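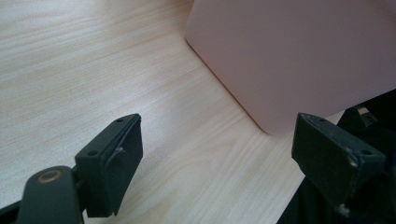
Mahsa Salehi

Hello, and thanks for clicking through to the page most people skip. I'm Mahsa, I run Trukstead Evening Languages, and I've been teaching grown-ups to speak Persian, Polish and Korean above a bicycle shop since the spring I got made redundant from a job I didn't much like anyway.

I started with one class. It was beginners' Persian, on a Tuesday, and four people came (one of them thought it was a cookery course, stayed all the same, and now writes to her mother-in-law in Shiraz every week!). I'd photocopied a textbook from the seventies in which everybody was forever asking the way to the post office. By the third week we'd dropped it and were just talking about our days, very slowly, with a lot of pointing at the board.

That's still more or less how we do things. You'll get grammar, I promise, but you'll get it when you need it to finish a sentence you were already trying to say. We keep groups small and we don't do tests. If you want a certificate at the end of it I can point you towards the college, who are very good at that sort of thing and have a proper car park.

There are five of us teaching now. Azadeh Bagheri takes the Persian reading group, who have been stuck into the same enormous novel for longer than I care to say. Fatemeh Nikzad does the Saturday morning class for families, with songs, and you can hear it from the street. Zofia Marciniak looks after all the Polish, beginners upwards, and is far more patient about case endings than I could ever be. Dong-hyun Baek joined us last April for Korean, and his first course filled up so fast that we had to borrow chairs from downstairs.

I still teach the Persian beginners myself. I tried handing them over once and missed them terribly.

Courses run for ten weeks and cost £65, or £70 if you'd like the workbook posted to you. You can pay in two halves, just ask. If you miss a week we'll send you the notes, and if you miss three we'll probably ring you up to see that you're all right. Come to one session free before you decide. Wear something warm in winter, as the heating up here has its own ideas.

We also have a lending shelf, which began as a box of my own paperbacks and has got rather out of hand. Graded readers, comics, children's books, a few films on disc if you still own something to play them on. Take what you like and write your name in the green notebook. Dictionaries have to stay in the room, sorry, we lost too many!

Booking for the next lot of courses closes on 31 Jan 2024. Polish for beginners still has places and so does the Persian reading group, though you'll want to have a chat with Azadeh first so she can tell you what's happened in the book so far. Korean is full, but do go on the waiting list, people's shifts change and spaces come up.

The door is the blue one to the left of the shop window. Ring the top bell and give us a minute, it's two flights down.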